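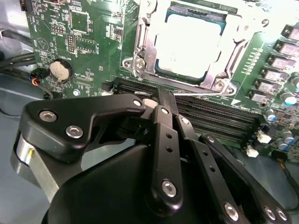
My old computer and me

Feb 16, 2025

I've been putting off buying a new computer since September, and I think I've now put it off so long that I'm not going to do it at all. It started when the big grey thing under my desk began taking its sweet time to wake up in the mornings. I'd press the button, go and make a tea, come back, and it would be sitting there with the little circle going round. Fine, I thought, you've had a good run (8 years, which I gather is ancient), time for something shiny.

So I went looking. And oh, the looking! I had 45 tabs open at one point, which didn't help the poor old thing wake up any faster. Every machine was either the size of a paperback and cost the same as a fortnight in the sun, or came in a glass box with lights in it like a fairground ride. I don't want lights. I want to write my letters, do the photos and have my spreadsheet of what's planted where on the allotment, and I want all of that to open before the tea's gone cold.

I did go as far as the Brameck shop in Vistidton, where a very patient young man showed me round. He asked what I used a computer for and I told him, and he looked a bit sad and walked me over to the cheap ones. They were perfectly nice. One had a keyboard so flat I kept missing the letters. I said I'd think about it and went for a bun.

What I kept coming back to on the bus home was all the faff of moving. I've done it before and it took me most of a month. All the passwords, the printer that has to be introduced to everybody all over again, the folder called "sort this out" that gets copied across without ever being sorted out. I've got photos in there going back to the house on Pollock Road, and the thought of losing even one of the cat gives me the horrors.
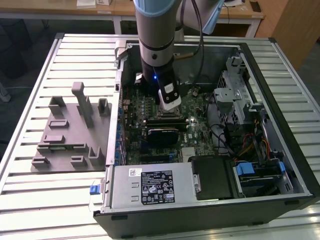

Then my sister said why don't you just put more memory in it, as if that was a thing a person like me could do. She'd had hers done at the repair café in the church hall and it had cost her a cake. I rang up and they said bring it along, so I did, on the bus, in a shopping trolley with a bath towel round it. I got some looks.

It didn't take long at all. They put in more memory and one of those newer drives, a small flat thing that weighs nothing. The whole lot came to 67 pounds for the parts, plus a lemon drizzle. I also got a telling-off about the dust, which was fair. I had never once thought about the dust. If you've got a computer on a carpet and you have a cat, go and have a look at the vents. Go on, I'll wait.

And it's so much better! I can't get a tea made any more, I've only just found the biscuits and it's ready. The photos all stayed where they were. The printer is sulking but it always did that.
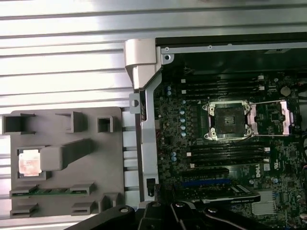 A processor in its tray beside an open workstation.

I know it won't last for ever. They did warn me that at some point the updates will stop and I'll have to think again, and I've written that on the calendar in pencil. But I'm quite taken with the idea of getting 3 more years out of it. I've started eyeing up the toaster now, and the lamp my aunt brought back from Irkodska that only works if you lean on it. The next café is in a few weeks and I've already got a tin of ginger cake put by.

If anyone has had a lamp rewired, do tell me in the comments what it cost you, in money or in cake. I'm also after a decent way of sorting photos that doesn't want me to sign up for anything. I've tried two and they both send me emails.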